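Clear packing tape stuck flat on striped carpet – how to get it up without pulling the pile

Posted by Negash in Floors and Carpets

We have a grey carpet in the sitting room, low pile, with narrow light and dark streaks running across it. A strip of clear tape has ended up flat on the floor in the open part of the room, in front of the armchair and the shoe rack. It is ordinary parcel tape as far as I know. I bought it loose, so I can't tell you the adhesive.

I lifted one corner with a fingernail and it came up with a few fibres attached, so I stopped. Heat, solvent or just pull? The carpet is a synthetic loop, fitted in September, and I would prefer not to mark it. I also need to know how to find the ends of the tape. Against the streaks it only shows when the light catches it.
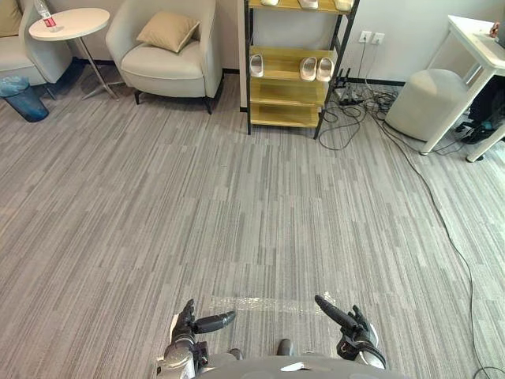
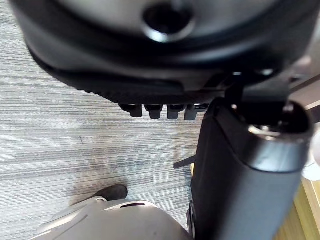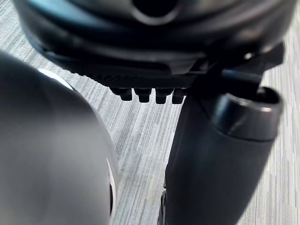

The room is used every day and people go through it in slippers, so whatever I put down has to be dry by the evening. The sofa and the chair can be moved if necessary. There is no underlay data on the invoice, only the name of the range (Pimano) and the backing, given as felt.

Borkonen

Just pull it. Did mine on Sunday, took seconds.

Lemlem Mekonnen

Please don't just pull it, at least not upwards. On loop pile the direction matters more than the speed. Fold the free end back on itself so that it lies almost flat against the carpet, then draw it along the floor at a low angle. Pulling straight up puts the load on a few loops at a time, and one snagged loop in a carpet like that can run along the row.

To find the ends, turn off the ceiling light and put a torch on the floor, pointing along the carpet. The tape will show as a bright band and the edges will be plain enough. Mark each end with a coin.

Then:

Hold the pile down with two fingers of your other hand, just ahead of the tape, and move them along as you go.

Work in lengths of up to 20 mm and stop when you feel resistance.

If it resists, put an ice cube in a freezer bag and rest it on that section for 3 minutes. Cold adhesive is less tacky. Keep the bag sealed and the carpet stays dry.

Trim any fibre already stuck to the tape with nail scissors. Do not tug it free.

I would leave heat alone. A hairdryer softens the adhesive, and soft adhesive goes further into the loops. Most synthetic pile will also flatten if it gets too warm, and you won't get the texture back.

If there is a sticky line afterwards, dab it with a white cloth and a little isopropyl alcohol. Test it first under the sofa. Put the alcohol on the cloth – never on the carpet – because it can attack the backing. Blot, change to a clean part of the cloth, blot again. It should be dry well before the evening with a window open.

Sitach

Agree with the above except for the alcohol. I had a felt-backed carpet where it left a pale patch, although mine was wool. Washing-up liquid in lukewarm water did the same job more slowly. One teaspoon to a pint, wrung-out cloth, then plain water, then a dry towel with a heavy book on it for an hour.

Check for residue again after a week. You can't always feel it at first, but it picks up dirt and shows as a grey line, worse on the lighter streaks.

Negash

Low angle and ice, then. I will try the short end first and leave the alcohol unless the washing-up liquid fails.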